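Section 4. Setting Up a Shelving Task and Handing It Over to the Shift

Read this section after the Trirevum cell has been mounted and leveled (Section 2) and the stop circuit has been tested (Section 3). It covers the practice model, the first live run, and the changes to the daily routine at the bench. The shift lead and at least one person who works at the bench should do it together. Set aside 93 minutes with no orders waiting.

4.1 Before you start

You need:
- The operator key and the maintenance key. They are not interchangeable.
- The cell logbook.
- A written copy of the current bench routine, as people do it now. If there isn't one, write it before going on.
- 20 of the items you plan to shelve, all the same type.

CAUTION: Do not use items with liquid in them for any step in this section.

The written routine matters more than it looks. At the Wastbridge site the old procedure said cups were shelved at the end of each order. The people at the bench had been doing it between orders for years, and the cell was first set up for the wrong moment. Two days of stops followed.

4.2 Building the task in the practice model

The practice model runs on the bench computer and does not move the real arms. All new tasks are built there first.

1. Turn the mode switch to PRACTICE and remove the maintenance key.
2. Open Tasks, then New, then Place on Shelf.
3. Choose a shelf unit from the list. For open units, enter the number of compartments and the height of each shelf board.
4. Choose the item. Start with one item only. More can be added after the task has passed.
5. Switch to the overhead view and check the layout against your own bench.
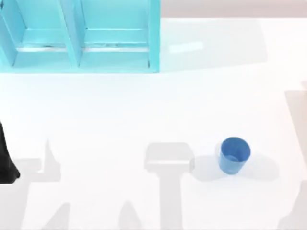

Keerthana Reddy asked, after her first week with the model, why the people on the bench should have to learn it at all when the engineers could send over a finished task. The answer we give every site is that the bench crew will be the ones changing it. Shelf heights change, a new item comes in, someone wants the left compartment kept for returns. A crew that has built one task can make those changes in a few minutes and does not have to wait for a service visit.

6. Set the pick area. Leave a clear margin between the pick area and the shelf unit so that the gripper can come down on the item without passing over a shelf board.
7. Set the target compartment and shelf.
8. Press Run Once and watch the whole cycle.
9. If the cycle finishes, press Run Set. The model repeats the task 1,024 times with small changes in where the item starts.
10. Write the result in the logbook, along with the task name and your initials.

NOTE: Shadows in the overhead view come from the model's lighting and have no effect on the result. They can be turned off under View.

NOTE: If the set stops early, the model names the step that failed. The usual cause is a shelf height entered from the floor. Heights are measured from the tabletop.

4.3 First live run

CAUTION: Both arms can move during a live run, including the one that is not holding an item. Keep everyone behind the yellow line until the beacon is off.

1. Clear the bench completely. Tools, labels, gloves and phones go on the side cart.
2. Place one item inside the marked pick area.
3. Turn the mode switch to LIVE SLOW.
4. Have one person stand at the stop button and do nothing else.
5. Press Run Once.
6. When the beacon goes off, check the placed item by hand. It should stand fully on the shelf board.
7. Repeat with the remaining items, one at a time.

If any item is dropped or placed over an edge, stop and go back to 4.2, step 6. Do not correct the position by moving the shelf unit.

Do not go to LIVE NORMAL on the same day. Leave one full shift in LIVE SLOW so that everyone who uses the bench has seen it run.

4.4 What changes at the bench

The cell takes over the reaching and placing. It does not inspect items, decide what goes out first, or clear up after itself. Those jobs stay with the crew, and two new ones are added: loading the pick area and answering stops.

Loading. One person loads for no more than 54 minutes, then changes places. The work is lighter than shelving by hand, but it is more repetitive and people lose attention sooner.

Answering stops. Anyone trained on this section may clear a stop with the operator key. It should not fall to the same person each time. At Sostell it did for the first month, and Pranab Herath ended up walking back from the packing line for every one of them.

Pace. The cell has a steady cycle and does not speed up before a truck leaves. Plan the last hour of the shift with that in mind. Shelving by hand alongside the cell is not allowed while the beacon is on. To shelve by hand, switch to OFF, remove the key and work as before.

Records. The cell counts placed items and stops. It does not record who was at the bench, and the counts should not be used to compare people or shifts. Post this rule next to the mode switch. Crews ask about it early, and they should get the answer in writing.

4.5 Handing over

1. Rewrite the bench routine from 4.1 to match what people now do.
2. Have each person on the shift run steps 1 to 6 of 4.3 once.
3. List the names of those trained inside the front cover of the logbook.
4. Give the maintenance key to the shift lead. The operator key stays on its hook.
5. Review the routine with the crew after two weeks and change what isn't working.

For faults with a code on the display, go to Section 6. For adding a second item type to a task that has already passed, go to Section 5.

Section last revised 12 Feb 2026. Changes in this version: loading time limit added to 4.4; step 4 of 4.3 reworded.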